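Drosoncombe 기술면
2026년 9월 30일 | Drosoncombe 편집부
공유 38

핸드헬드 그리퍼 비교 시험, 핑거 면과 카메라 위치에서 갈린 결과

Rumville의 매니퓰레이션 팀은 4월부터 손에 쥐고 쓰는 그리퍼 두 종을 같은 작업대에서 비교해 왔다. 하나는 평행 개폐식 핑거를 쓰는 Skurkulgate, 다른 하나는 링크 구동식인 Lucero다. 두 제품 모두 카메라가 도구에 고정되어 있고, 작업자가 직접 쥐고 시연하면 영상과 핑거 간격이 함께 저장된다. 시험을 맡은 하드웨어 엔지니어는 비교 항목을 처음부터 좁게 잡았다고 했다.

"파지력 사양은 제조사 표를 보면 됩니다. 저희가 알고 싶었던 건 시연 데이터를 로봇 팔에 옮겼을 때 얼마나 그대로 재현되느냐였습니다. 그래서 도구 쪽에서는 핑거 면 상태, 닫힘 위치의 반복성, 카메라 시야 세 가지만 봤습니다. 무게는 기록만 해 두었습니다."

기록된 무게는 Skurkulgate 쪽이 382g이다. Lucero는 배터리 위치가 달라 단순 비교가 어렵다고 보고 표에서 뺐다. 작업자 설문도 하지 않았다. 손목 피로를 묻는 문항을 만들기는 했으나 사람마다 쥐는 방식이 달라 답이 모이지 않았다고 한다.

시연은 모두 1,018회였다. 이 가운데 900회가 학습에 쓸 수 있는 것으로 분류되었다. 탈락 사유에서 가장 큰 비중을 차지한 것은 위치 추정 실패였다. 핑거가 물체를 놓친 경우는 탈락으로 치지 않았다.

"놓치는 것도 데이터입니다. 다만 카메라가 자기 위치를 잃으면 그 구간은 살릴 방법이 없습니다. 밝은 색 상판에 가까이 붙어서 움직일 때가 제일 나쁩니다. 특징점이 나뭇결밖에 없는데 조명이 반사되면 그마저 날아갑니다."

이 문제를 줄이려고 팀은 노출을 고정값으로 바꾸고, 시연 시작 자세를 상판에서 더 떨어진 곳으로 옮겼다. 주변 배경이 시야에 들어오는 시간이 늘자 추정이 끊기는 빈도가 줄었다. 상판에 무광 시트를 까는 안도 나왔지만 채택되지 않았다. 실제 배치 환경의 테이블과 달라진다는 것이 이유였다.

조명 방향도 바꿔 봤다. 천장등만 켠 조건과 측면 확산광을 더한 조건을 나누어 찍었는데, 측면광을 넣으면 핑거 안쪽 면의 상태가 더 잘 보이는 대신 투명한 부품의 윤곽에 반사가 늘었다. 두 조건 중 어느 쪽이 낫다는 결론은 내지 않았다. 작업 물체에 따라 고르도록 기록지에 조건란을 추가하는 데서 그쳤다.
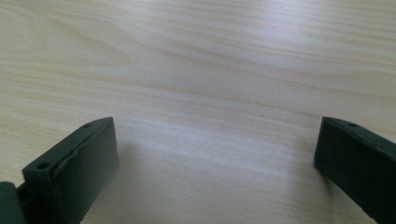

핑거가 벌어진 상태. 왼쪽 핑거 안쪽 면에 표면층이 들뜬 것으로 보이는 거친 선이 있다.
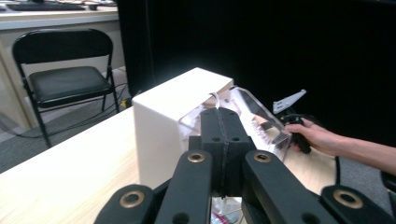 핑거 면의 마모를 두고는 팀 안에서도 의견이 갈렸다. 엔지니어는 소모품으로 봐야 한다는 쪽이다.

"패드는 닳습니다. 문제는 한쪽만 먼저 닳는 경우입니다. 오른손으로 쥐고 시연하면 힘이 들어가는 방향이 일정해서 좌우가 다르게 상합니다. 닫힘 간격을 숫자로만 보면 정상인데 물체를 잡으면 옆으로 돌아갑니다. 모델은 그 회전까지 배웁니다."

그는 교체 기준을 시간이나 횟수로 정하는 방식에 회의적이었다. 얇은 플라스틱 커버를 주로 집은 주와 모서리가 날카로운 상자를 집은 주의 마모 정도가 전혀 달랐다고 한다. 지금은 작업을 시작할 때 핑거를 완전히 닫고 맞물리는 선을 촬영해 둔다. 선이 고르지 않으면 핑거를 분리해 면을 확인하고, 층이 들뜬 부분이 있으면 양쪽을 함께 교체한다. 한쪽만 바꾸면 두께 차이가 생겨 영점을 다시 잡아야 한다.

교체에 걸리는 시간은 고정 나사의 위치에 좌우된다. 엔지니어는 이 부분에서 두 제품의 점수를 똑같이 낮게 주었다. 나사 머리가 작고 조임 토크 표기가 없어서 사람마다 다르게 조인다는 것이다.

"너무 조이면 핑거가 안쪽으로 살짝 기웁니다. 눈으로는 안 보이고, 종이를 물려 보면 위만 잡히거나 아래만 잡힙니다. 토크 드라이버를 하나 정해 놓고 그것만 쓰게 했더니 편차가 줄었습니다. 설명서에 한 줄만 있었으면 안 해도 됐을 일입니다."

닫힘 위치의 반복성에서는 구조 차이가 드러났다. 링크식은 피벗에 유격이 있으면 핑거 끝에서 커진 오차로 나타난다. 평행식은 끝단 오차가 작지만, 레일에 먼지가 들어가면 중간 구간에서 걸리는 느낌이 생긴다. Rumville은 피벗 쪽 유격을 주 단위로 점검하고, 레일은 시연 묶음이 끝날 때마다 닦는다. 엔지니어는 점검이 쉬운 쪽을 고르라면 링크식이라고 답했다. 흔들어 보면 바로 알 수 있다는 점을 들었다.

카메라 시야에 대한 질문에는 답이 길어졌다. 넓은 렌즈를 쓰면 두 핑거와 작업 물체, 반대편 손까지 한 화면에 들어온다. 대신 핑거 끝이 차지하는 화소가 줄어 접촉 순간을 가려내기 어렵다. 좁은 렌즈는 그 반대다. 팀은 같은 작업을 렌즈만 바꿔 다시 시연했고, 정책 학습 결과는 넓은 쪽이 나았다. 얇은 띠 모양 부품을 집는 작업은 예외였다.

"띠 부품은 끝이 어디 있는지가 전부인데, 핑거가 그 앞을 가립니다. 넓은 렌즈냐 좁은 렌즈냐보다 카메라를 위로 얼마나 올리느냐가 컸습니다. 올리면 이번에는 링크가 화면 아래를 덮습니다. 마운트를 세 번 다시 뽑았고, 지금 각도도 최종은 아닙니다."

마운트를 바꾸면 이전 데이터와의 호환이 문제가 된다. 카메라와 핑거 끝 사이의 변환을 다시 보정하더라도 화면 안에서 핑거가 보이는 위치가 달라지기 때문이다. Rumville은 마운트 판번호를 각 시연의 메타데이터에 넣고, 판번호가 다른 데이터를 섞은 학습과 분리한 학습을 따로 돌렸다. 섞은 쪽의 성능이 눈에 띄게 떨어지지는 않았다고 한다. 다만 시험한 작업 수가 적어 일반화할 생각은 없다고 덧붙였다.

양손 작업에 대해서는 유보적인 입장이었다. 한 손에 도구를 쥐고 다른 손으로 물체를 잡아 주면 시연은 쉬워진다. 로봇 팔 한 대로 옮길 때는 그 손이 없다. 팀은 맨손이 개입한 구간을 따로 표시해 두었고, 현재 모델에는 쓰지 않는다. 투명 커버가 달린 하우징처럼 한 손으로는 자꾸 밀리는 물체에서는 표시 구간이 특히 길었다. 고정 지그를 쓰면 해결되지만 지그가 시야를 가리는 문제가 다시 생긴다.

제어기 쪽 비교는 아직 진행 중이다. 핑거 간격 신호의 지연을 측정했더니 두 제품 모두 영상보다 늦게 들어왔고, 늦는 정도가 일정하지 않은 구간이 있었다. 팀은 기록 단계에서 보정하지 않고 원본 시각을 그대로 남긴 뒤 학습 직전에 맞추는 방식을 택했다. 나중에 보정식을 고칠 수 있게 하려는 조치다.

어느 제품을 계속 쓸 것인지 묻자 엔지니어는 당분간 둘 다라고 했다. 얇은 부품은 Skurkulgate, 깊이가 있는 상자류는 Lucero로 나누어 시연하고, 핑거 면은 두 도구에 같은 재질을 붙여 변수를 하나 줄일 계획이다. 재질은 아직 고르지 못했다. 후보 시편은 납품을 기다리는 중이며, 도착하면 닫힘 선 촬영부터 다시 한다.

댓글 0 | 공유하기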